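About Werkholm

Werkholm supplies and checks emergency lighting, exit signs and floor-level wayfinding for buildings people have to get out of in a hurry. We work mostly in and near Zosdale, with a warehouse on one side of the building and a test room on the other. There are 20 of us.

Most companies in this trade will tell you on their first page that they save lives. We are wary of that sentence. A sign over a door saves a life only if the door opens, the stair behind it is clear, and someone has looked up. We can help with the first part of the chain and give you a frank opinion on the rest. Anyone who promises more is selling you a feeling.

How we started

Graham Penrose and Farzana Gilani met while auditing a cold storage plant whose exit signs had all passed inspection that April. Two of them pointed at a wall. The wall had gone up during a remodel and the paperwork had never caught up. The plant had a binder full of certificates and a very expensive service contract, and it took Farzana one slow walk through the place to find the problem.

They set up Werkholm to do that walk for a living. Selling the hardware came later, and a bit reluctantly, after clients kept asking what we would put up instead.

What we do

Site surveys. We walk every escape route in both directions, once with the lights on and once with them off. We write up what we saw in plain language. If your existing signs are fine, the report says so and the visit costs you $825, which has disappointed some of our competitors.

Supply and fitting. We stock battery-backed exit signs, stair nosing, door-frame marking and low-level strip. We keep the range short on purpose. Our catalog has 93 items in it and Farzana thinks that is too many.

Duration testing. A fitting rated to run three hours should run three hours. We pull samples from each delivery and leave them on until they go out. Some batches have gone back.

Training. Half-day sessions for building managers and their deputies, in our place or yours. No certificates with gold seals. You get a sheet with your name and what was covered.
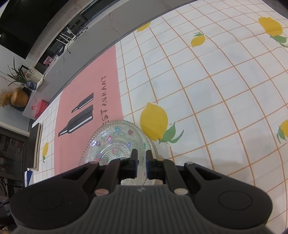
Gripper over a glass plate on the lemon tablecloth.

What we don't do

We don't sell "smart" signs that change direction according to a sensor. We have tested some and may change our minds, but so far the demonstrations have been more convincing than the products. When we ask what the sign does if the sensor fails, the answer tends to be a brochure.

We don't quote from a floor plan alone. Plans are often out of date and occasionally wishful.

We don't do annual contracts with automatic renewal. If you want us back, call us. Most people do, and the ones who don't usually had a reason we needed to hear.

The people

Graham Penrose still runs surveys and signs off every report that leaves the building. He came from ship outfitting and has strong views on stairwells.

Farzana Gilani looks after purchasing and the catalog. Suppliers find her difficult, and she has asked us to leave that in.

Haris Awan heads the fitting crews. If your building has to stay open while we work, he is the person who plans it – usually at night and usually in sections.

Atif Ansari runs the test room and keeps the duration records. Clients can ask to see the results for any batch they bought from us, including the poor ones.

Shamim Janjua takes bookings and teaches the training sessions. She answers the phone from 8 a.m. and will tell you if you don't need us.

About our claims

We don't use the words "trusted" or "leading" on this site. The first is for other people to say and we have no idea how you would measure the second. We have looked at the customer satisfaction scores other firms publish, and it's hard to find out who was asked. We'd sooner give you the phone number of a building manager whose job went badly at first and ask you to talk to them about what we did next. Two have agreed to take those calls.

Our main installation partner is Kazmi, who handle the electrical work on larger jobs under their own license. They invoice you separately – we take no cut.

Visiting

The test room is open to clients on Monday afternoons. Call Shamim first, and expect the lights to be off for part of the visit.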